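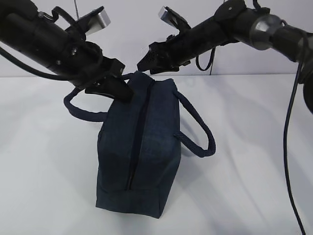

Mitsuko Oda wrote to us after the first presentation that a bag for small things is only as good as its zip, and that we should begin our report there and leave the colours for later. We followed her advice, so this report starts with opening and closing.

Our project group chose the small travel pouch as its subject for the design and materials course. Each of us owned one, and each of us had a complaint about it. The task was to study a simple object of daily use, to find out how people pack it, and to suggest changes that a small workshop could sew without new machines. The workshop we had in mind was Morikawa, where two of us did our practical weeks in July.

1. The bag

We worked with a navy blue fabric bag with a boxy, rectangular form. The material looks like dark denim and has a slightly uneven colour with faint lighter streaks. The zip is also dark. It runs along the top panel and then continues down over the end of the bag, almost to the lower seam. At the sides there are two rope-style handles in the same navy as the body, and the cord of the right one is twisted.

In our notes we called this bag Nadine, because "the navy bag with the long zip" was too long to write each time. The name stayed, and we use it also in the tables of the appendix.

2. Questions

We wanted to know how far people open the zip when they pack, and if the long opening is a help or a disturbance. We also wanted to know how the cord handles are used, as many bags of this size have only one flat loop at the end. The last question was about the shape. A boxy bag can be set upright on a shelf, but it can also take more space in a suitcase.

3. Method

We sent a short questionnaire to students and staff and received 132 answers. For the second part we invited people to pack the bag with a fixed set of things: a towel for the face, a toothbrush in a case, a comb, two bottles, a bar of soap in a tin and a small packet of plasters. The full set weighed 419 grams. Everybody packed the set once with the bag upright and once with the bag lying down. We did not give any order for the things.

After packing, we asked each person to take out the comb only, without emptying the bag. This small task gave us more to discuss than the packing itself.

4. Results

In the questionnaire, 70 persons wrote that they keep their toilet bag upright at home, mostly on a shelf or next to the basin. Many of them lay it flat when they travel. Some answers described a bag which has become too soft with the years and falls over when it is half full.

In the packing test, most people opened the zip completely before they put in the first thing. The part of the zip that goes down over the end was liked when the bag was lying, for the end opens like a small door. When the bag was upright on its other end, the same opening was liked less. Bottles were placed first by nearly everyone, and the towel last – it was used as a kind of lid. The comb was then under the towel, and it was slow to find.

About the handles the opinions were divided. The cord is pleasant in the hand, and it is strong enough for this weight. On the other hand, a loop at the side can catch on a hook or a door handle, and one person said that it disturbs when the bag must go between other things in a suitcase.

5. Suggestions

We propose to keep the long zip but to end it a little higher, so that the end panel becomes stiffer near the seam. Inside, a flat pocket along one long side would keep the comb and other thin things away from the towel. The cord handles can be shorter by a third. We tried this with pins, and a hand still goes through easily.

A second fabric was discussed with Brarnura, who sell remnants of heavier cotton. It costs more per metre, and we did not have the time to sew a full sample from it. We made only the pocket in this cloth. The edges were thick under the needle, so the corner must be cut smaller before turning.

6. Problems in our work

Our set of things was perhaps too tidy. Real people carry half-empty tubes and loose hair bands, and these fall to the bottom. We also kept the answers in Clerkska, where one column was sorted alone by mistake, and we had to enter the ages again from paper – this cost us 2 evenings.

The pattern for the inside pocket is in the appendix, together with the questionnaire and the list of the packed things.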